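Do We Need Another Pledge Drive?

Every June the same envelope comes to the house. It has the Ruddock Valley Radio tower on the front, a reply card inside, and a letter that says this is the most important drive in the station's history. I have been a member for 16 years and a member of the listener council for four of them, and by my reading every drive so far has been the most important one. I gave anyway. I will likely give again. But the council asked for a frank write-up of the new plan for this issue, and I am not going to pretend I came away sold.

The plan is called Ratura. I asked where the name came from and was told the consultants had suggested it and people liked how it sounded on air. Ratura would replace our two yearly pledge drives with what the handout calls "continuous giving." In plain terms, the fourteen-day drives go away, and short money messages get spread across the whole year. The handout says listeners find the drives tiring. I find them tiring too. I also know when they end, and that has been a comfort to me more than once.

Under Ratura there would be a message in each hour between 6 a.m. and 10 p.m., each one 40 seconds long. That comes to 16 messages a day. The handout does not multiply this out, so I did it on the back of the agenda, and it is close to eleven minutes of asking, every day, with no last day to look forward to. When I raised this at the meeting I was told the messages would be "woven into the sound of the station." I have heard weaving of that kind on other stations. It sounds like an ad.

The handout also leans on Turnach, the station two counties over, which switched to the same setup and is said to be pleased. Pleased how? We were shown one slide with a line going up. It had no dollar amounts on it and it started in the month Turnach turned on its new transmitter, when they picked up a whole town that had never been able to hear them before. Maybe the messages did it. Maybe the transmitter did. I would want to see a year on either side before I bet our morning farm report on it.
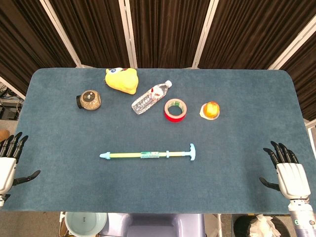

On the table: a water bottle, a yellow plush toy and a small speckled jar.

Then there are the thank-you gifts, where I expected to be bored and wasn't. Right now you send in your money and choose a mug, a tote or nothing. I always choose nothing, and the station always sends the mug. Ratura would drop all that in favor of points, which you would spend through an outfit called Rurketti. You would need to open an account with Rurketti to use them. I asked what Rurketti does with the names and addresses and was promised an answer by mail. I have not had it as of this writing. Plenty of our members are past eighty and give by check, and I cannot picture my neighbor across the road setting up a password so she can trade points for a tote bag.

To be fair to the other side, some of what they say holds up. The fall drive did fall short last year, with 291 new or returning members, and the staff were worn down by the end of it. Anyone who tuned in during the last weekend could hear that. The evening music hosts hate breaking up a long piece to ask for money, and they are right to hate it. A person who gives ten dollars every month is easier to plan a budget around than a person who gives a hundred when the mood strikes. I have no quarrel with monthly giving and switched to it myself. You can do that today, with a pen, on the card we already have.

What I do not see is why monthly giving has to come bundled with the points, the outside company and the hourly messages. Nobody at the meeting could tell me what the consultants are being paid, either, or whether their fee depends on us saying yes. Those seem like fair things to ask before a vote.

Here is what I asked for, and I would like other members to ask for it too. Keep one drive, in the spring, and make it shorter. Push the monthly card. Try the hourly messages in one part of the day only, say the noon to 2 p.m. block, for three months, and print the results in this newsletter with real numbers in dollars. Leave Rurketti out until the letter comes and we have all had a chance to read it.

The council takes the plan up again at its next regular meeting, 7 p.m. in the library basement (use the side door, the front one locks at six). Members may speak for three minutes each. If you can't come, leave a note at the front desk of the station or write to the council at the usual address. Short notes get read out loud. Long ones get summarized, and you may not like the summary.

The swap program, the high school ball games and the Sunday polka hour are not affected by any of this, as far as I have been told.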